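Home » News » Press Releases » Narnance Dental Opens Evening Clinic for People Who Grind Their Teeth

Narnance Dental will open an evening clinic for tooth grinding in June, aimed at patients who have been told by a spouse, a roommate or a cracked molar that they have a problem.

The clinic, run with night guard maker Sultero, will see patients until 9 p.m. at the practice's Engström Building office. Appointments last 50 minutes and include a jaw exam, a bite check and a frank talk about chewing ice.

"Most people tell me they don't grind," said Agnes Nyberg, the dentist leading the clinic. "Then I show them their teeth. They usually blame the pillow."

Narnance surveyed some 200 of its own patients last winter. Of those, 54 said they woke up with a sore jaw at least once a week, and 27 owned a night guard. The survey did not ask how many of the guards were in a drawer, although several patients volunteered the information.

Guards are fitted from a digital scan, so the tray of cold pink goop has been retired. Patients who miss it may ask at the front desk.

The clinic will also offer follow-up visits, repairs and replacements for guards that have been eaten by the dog. New patients can book by phone or at the front desk. Existing patients should bring their current guard, in whatever condition.

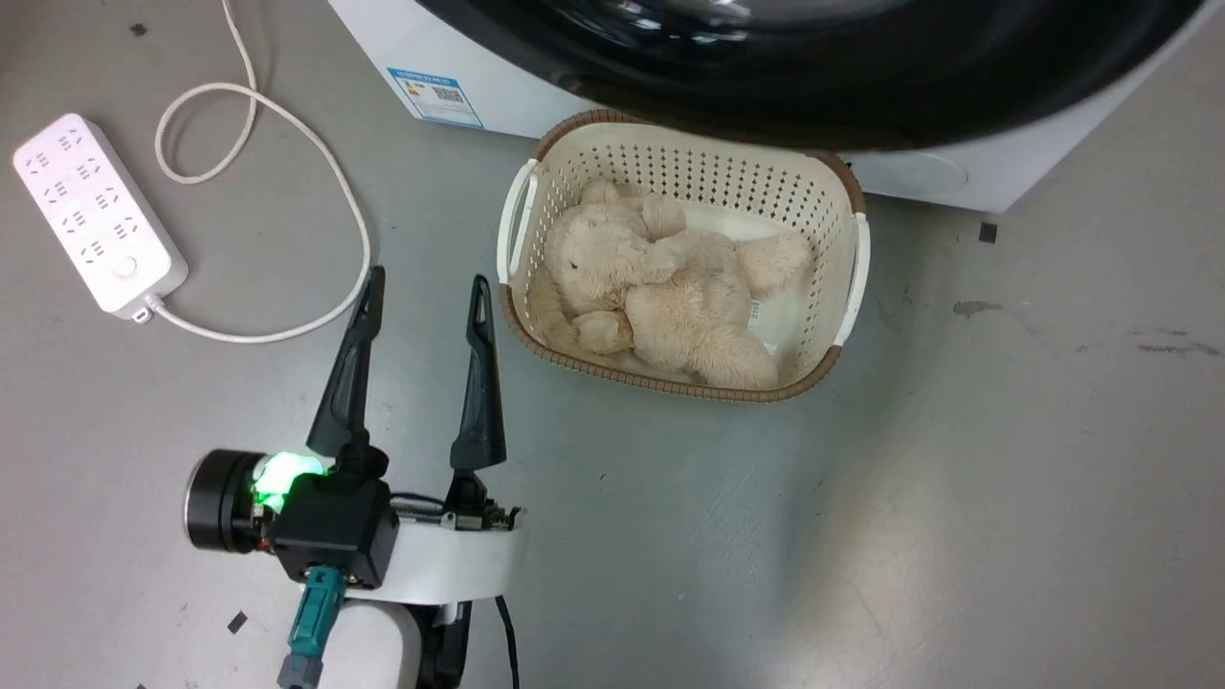 About Narnance Dental

Narnance Dental provides family and general dentistry, including cleanings, crowns and bite treatment. Booking and reminders are handled through Dinix.

Media contact: Agnes Nyberg, Narnance Dental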